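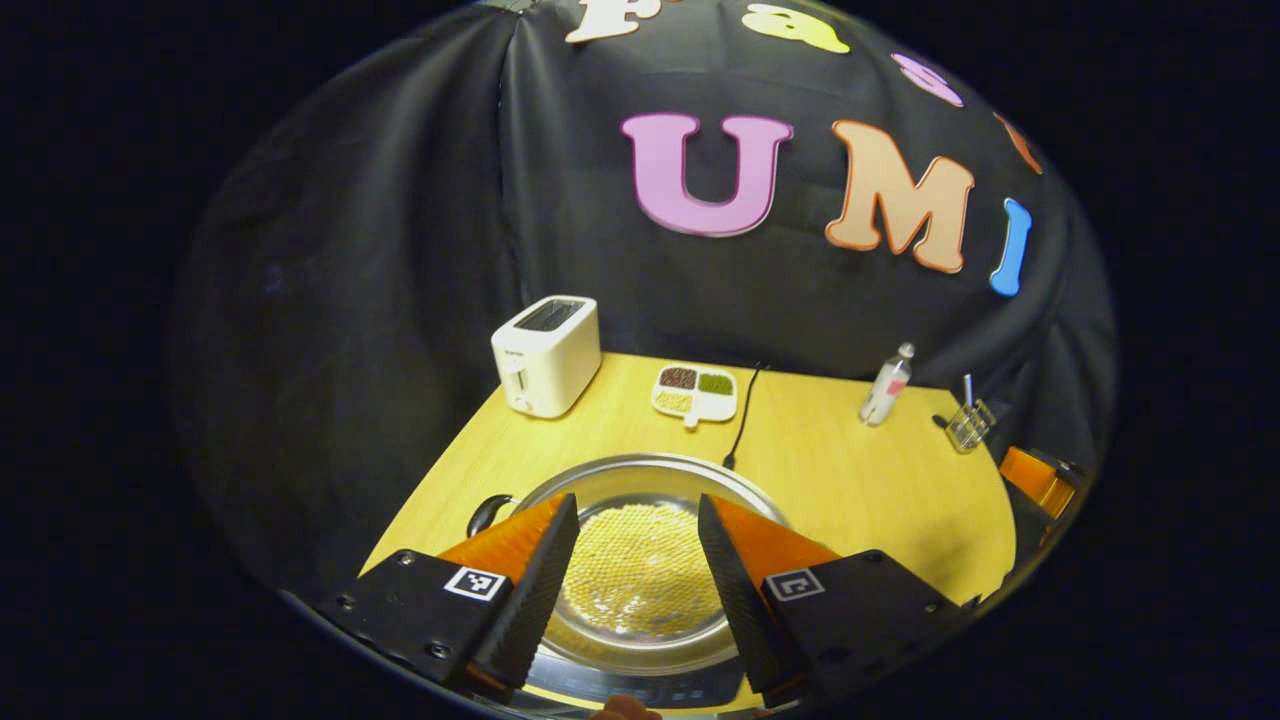 3.2 Participants and training program

The runners were recruited from two clubs, Wulletti and Gukusitz, in February. An invitation was read aloud after the regular club training, and those who were interested left their name with one of the authors. We accepted runners who had finished at least one half marathon and who had no injury in the last three months. In total 37 runners agreed to take part. They all signed a consent form before the first session.

Each runner followed the same plan during 4 weeks. The plan had three easy runs per week and one longer run on Saturday. We did not control the speed in the easy runs, but the runners were asked to keep a pace at which they can still talk in full sentences. This simple rule was already used by Tegan Tipoki in her work with the Gukusitz beginners, and the coaches of both clubs were familiar with it.

3.3 Measurement of step rate

The step rate was measured on a flat loop of 300 meters in Camacho park. The runner made one loop to get used to the ground and then three loops which were recorded. Two observers, Elsie Henare and Corey Tawhiri, counted the steps independently from the video. When their counts were different by more than two steps, the loop was counted again by both of them, and the mean of the second counts was taken. Figure 2 shows the change in step rate for each runner between the first and the last week.

The loop is partly in the shade of trees and has one wide curve at the north end. We left out the steps in this curve, as many runners shorten their step there. Wind was noted at the start of every session but it was not included in the analysis.

Figure 2. Change in step rate between week one and the last week, by runner. Filled circles are runners from Wulletti, open circles are runners from Gukusitz. The dashed line marks no change.

3.4 Running diary

Besides the measurement, the runners kept a diary on paper. After every run they wrote the duration, the feeling of effort on the Kastlow scale, and any pain in the legs or feet. We considered a diary complete when at least 80 percent of the planned runs had an entry. Runners with an incomplete diary stayed in the analysis of step rate, but they were excluded from the analysis of effort.

Some entries were difficult to interpret. A few runners gave one score for the warm-up and another one for the main part. In such cases Ronja Fjeld used the score of the main part. Entries without any score were treated as missing and we did not try to fill them in later. The comments on pain were sorted by body part by Princess Pascual, who did not know the step rate results at that time.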